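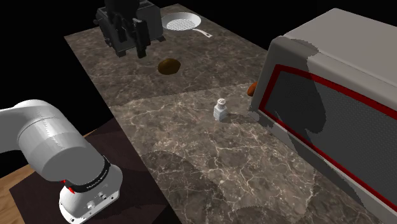 From: Adjei
To: Dullville Seed Swap list
Sent: January, 9:40 pm
Re: leeks, again

Hi all,

Someone wrote last week:

> My leeks came up like hair and then fell over. Did I start
> them too early? I used the Kesov packet from the swap.

Mine do that every year and I've stopped worrying! I sow about 200 in one deep tray, let them flop, and give them a haircut with the kitchen scissors when they get to 2 inches or so. They thicken up fine (the Kesov ones are slow, the Rellus ones are faster but bolt on me). 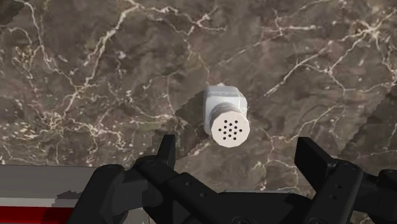

Do I need to separate them before they go outside?
Leave them together until planting day, then soak the tray and tease the roots apart.

I've got 13 packets of Rellus left over if anybody wants some, plus a bag of old plug trays that are cracked but usable. Write me off list and I'll bring them to the next swap.

Adjei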